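The shop manager at Koltau's Vistbridge depot has run the cleaning supply return for long enough to stop noticing the smell. Crews bring back whatever is left over from a job, and all of it goes into metal bins before anyone decides what gets kept.

"People think a half-used bottle is trash," she said. "Last year we put 4,000 items back on the shelf. That's money we didn't spend."

The bins are old and the bottoms are scratched bare. She likes them because a spill wipes up and a plastic tote would stain. Gloves, spray bottles and small boxes all go in together, and the sorting is done by hand in the morning before the vans leave. 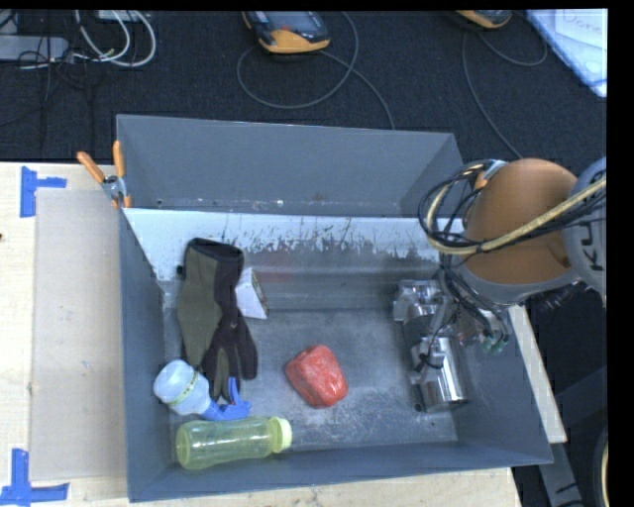
Gloves should have a bin to themselves, according to one of the drivers, who has pulled out too many with cleaner on the cuffs. The manager has heard this before. She said she would try it in April, when the Salgado contract ends and there is more floor space.

For now the rules are short. Caps go on tight. Anything without a label gets set aside. Long gloves are checked for holes at the fingertips, and a single glove is kept until its match comes in. She has 82 singles on a rack by the door.

"Mostly lefts," she said. "I couldn't tell you why."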